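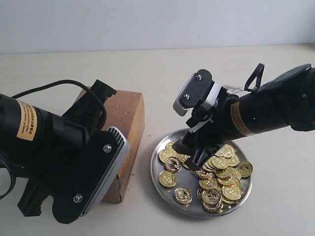 Do you still need to floss if you use an electric toothbrush? Afraid so, or at least you need to clean between your teeth with something, because the brush only gets at the bits it can reach.

7 August 2021
Posted by Stitel
4 min read

I put that question to my hygienist in January, lying flat on my back with the light in my eyes, and I was fairly sure I knew what she'd say. I'd bought myself a decent electric brush the Christmas before and had been feeling very pleased with myself. Two minutes, morning and night, little timer buzzing away. Surely that was me sorted?

Well, no. She went round my gums with the pointy thing, calling out numbers, and I know enough by now to want low ones. The front was fine. The back was a string of threes and fours with a five thrown in (bottom left, where I've got a crown that food loves to hide behind). She asked how often I flossed and I did the thing everybody does, which is say "most days" in a small voice. She was very nice about it.

So this is a post about cleaning between your teeth, which I realise isn't my most glamorous subject, but a few of you asked after I moaned about it last time!

I started with plain floss. I have never got on with floss. You wind it round your fingers, your fingertips go purple, you can't get your whole hand in your mouth and then it shreds on a filling and you spend the evening with a thread sticking out that you can't leave alone. I lasted nine days. The tape kind was a bit kinder, and if your teeth are very close together I think that's probably what you'll end up with, but my back teeth have proper gaps and it just slid through without doing much.

Then the little brushes, the ones that look like tiny bottle cleaners. I'd tried them before and given up because they bent, and I now know I'd been buying the wrong size. They come in different colours for different gaps and I'd simply picked the colour I liked. The hygienist measured me up properly and I need two, a thin one for the front and a fatter one for the back. It should feel snug, she said, but you shouldn't have to shove. If you're shoving, go down a size.

The first week my gums bled and I nearly packed it in. I rang the practice (Tennant, the one up the hill from the station in Tastside, where I've been going since we moved) and the receptionist went off to check and came back to say a bit of bleeding at the start is common when gums are sore already, and to keep going gently, but to come in if it hadn't settled in a fortnight. It had pretty much stopped by day ten or so. If yours doesn't, please do ring somebody, I'm only a person with a blog and a crown.

A few things that have helped me stick at it. I do it before I brush, in the evening, because once I've tasted toothpaste my brain thinks the job's done and wants to go to bed. I keep the brushes in a mug by the sink where I can see them. I do the bottom left first, while I can still be bothered. And I rinse each brush and use it until the bristles go scruffy, which for me is under a week, then bin it.

Cost-wise, it isn't nothing. I was paying silly money at the chemist until I found a bag of 70 online, and that keeps me going for ages. Water flossers I can't really comment on. My sister has one and loves it, I had a go at hers and soaked the mirror, my pyjamas and the cat.

I went back on Thursday for my check. The five is now a three, the fours have mostly gone, and she didn't ask me how often I flossed, she just said "you've been doing it, haven't you" and I was absurdly chuffed. Still got some staining from all the tea, but I'm not giving up tea.

Next appointment is in January again. I've also got to decide whether to have the crown redone, as the edge is a bit ledgy and she thinks that's why food gets stuck there. The quote was £477 and I've asked for a few weeks to think about it. If anybody's had one replaced, I'd love to hear how you got on, especially whether the numb bit lasted all day.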